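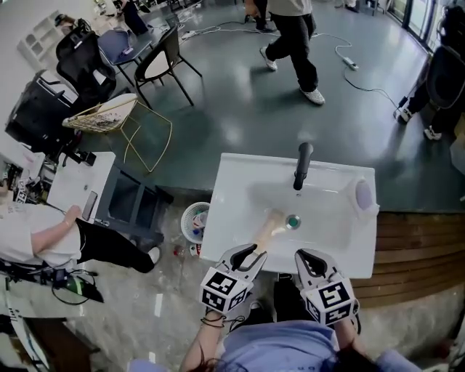
A reader in Clulach writes that her basin still drains slowly a week after she poured two bottles of shop-bought unblocker down it, and asks whether a third would do any harm. It would do little good. Chemical unblockers work on grease and, more slowly, on hair. They do nothing for a waste fitting that is clogged with limescale and soap curd, which is the usual state of a bathroom basin in a hard water area.

Slow basins: order of work

Start with the plug. Most pop-up plugs either lift straight out or unscrew anticlockwise. If yours is the click type, press it to the open position first, then turn the cap by hand with a rubber glove on. Do not use pliers on the chrome. Wipe the stem and look down the waste with a torch. Hair will be caught on the cross bars.

Pull the hair out with a barbed plastic strip, the sort sold in packets by the till. The Tedik strip is 36 cm long and passes most cross bars without folding. Push it down, turn it half round and draw it up slowly. Repeat until it comes up clean.

If chemical unblocker has been used in the past day, run plenty of cold water before putting anything down the waste, and wear eye protection. Never follow one product with a different one.

Clearing the trap

Put a bucket under the trap. A washing-up bowl will do where the cupboard is shallow. Undo the two large plastic nuts by hand. If they will not move, wrap a cloth round them and use a strap wrench on the lightest grip. Tip the contents into the bucket and empty it down the lavatory, not back into the basin above the open pipe.

Scrub the trap with an old bottle brush. Check the rubber washers for flats and splits. A basin trap takes the 32 mm size and a sink trap the 40 mm, and the two are not interchangeable. Refit dry, nuts hand tight plus a small nip. Fill the basin, release it, and run a piece of dry kitchen paper round each joint. A weep shows on paper long before it shows on the cupboard floor.

Limescale on the waste

Soak a cotton pad in white vinegar and leave it on the scale for 30 minutes, then rinse. Keep vinegar off marble, limestone and any natural stone top. On black or coloured taps use warm water and washing-up liquid only, as acid can mark the finish. The Stetar descaling gel clings better than vinegar on upright surfaces but costs more - a tube does 3 basins at most.

Do not use scouring powder on a glazed basin. The scratches are too fine to see at first and hold dirt afterwards.

Sealant

If the bead round the basin has gone black, cleaning seldom lasts. Cut it out with a plastic scraper, wipe the joint with methylated spirit and let it dry overnight. Apply new sanitary silicone in one pass and smooth it once with a wetted tool. Leave it for 24 hours before running the tap.

Timber trim near a basin should be wiped dry after use and re-oiled in October, before the heating goes on and the wood begins to shrink.

Next page: overflow smells, and how to flush the channel with a funnel and a length of hose.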